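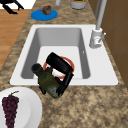

Livitz Learning Group: Kitchen Demonstrations Team

We're the people at Livitz who teach robots their way around a kitchen, and we love this work! Our part of the job is gathering examples. Someone on the team steers a simulated gripper through a small chore, we save the whole run, and the learning system gets to study it along with all the others.

The chores are everyday ones, like moving a bottle over a sink with a plate in the basin. Sounds easy, right? Try it with a bottle held at a slant and a faucet standing close by. Every new person spends their first week bumping into things (we all did), and we keep plenty of those runs too, marked as misses so the system can tell them from the good ones.

Our kitchens are rendered, so we can swap the food and dishes or shift the camera and go again in seconds. The Mandgate set, our biggest so far, has 900 runs in it. We went back through every single one by hand and kept 892.

Othmane Ouazzani leads the team from our Clornwood office and still records his own runs most mornings. He started with 3 people and one borrowed desk, and he'll happily tell you which of the early runs were his (the wobbly ones).

We open our doors to students each July. You don't need to know how to code to join in, just steady hands and some patience with grapes. If you'd like to visit or try a session at the controls, write to the Clornwood front desk and ask for Kitchen Demonstrations.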